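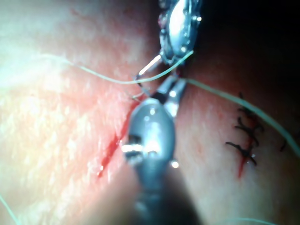 Page 2 of 32

PC keeps going to sleep in the middle of a backup, how do I stop it?

Maricruz Palacios
Hi all, I've got a Windows 10 desktop and every night I copy my photo folders to an external drive with a little program called Pekiso. It's slow (I have 2,000 folders, don't judge me) and after 30 minutes the computer goes to sleep and the copy dies. I went to Power & sleep and set Sleep to Never, and it STILL goes to sleep! The screen setting I don't care about, it can go dark all it wants. Am I missing some other menu? I start it at 9 p.m. and would love to find it finished in the morning.

Shigeru Nomura
Had this same thing in October and it drove me nuts. There's a second place to look. Open Control Panel, go to Power Options, click Change plan settings next to the plan you're using, then Change advanced power settings. Open up Sleep and check both "Sleep after" and "Hibernate after". Mine had Hibernate set to 40 minutes even though Sleep was on Never. Set it to Never (type 0 if it won't take the word), hit Apply and then OK.

While you're in there, open Hard disk and look at "Turn off hard disk after". And under USB settings I turned off selective suspend, my external drive used to drop out with it on. If it still sleeps after all that, open a command prompt as administrator and type powercfg /requests while the copy is running. If nothing is listed under SYSTEM, your backup program isn't asking Windows to stay awake.

Lemitz
just wiggle the mouse lol. or get a different backup program, I use Trutico and never had a problem

Maricruz Palacios
It was Hibernate! Set to 30. Changed it and I'm trying again tonight, thanks Shigeru.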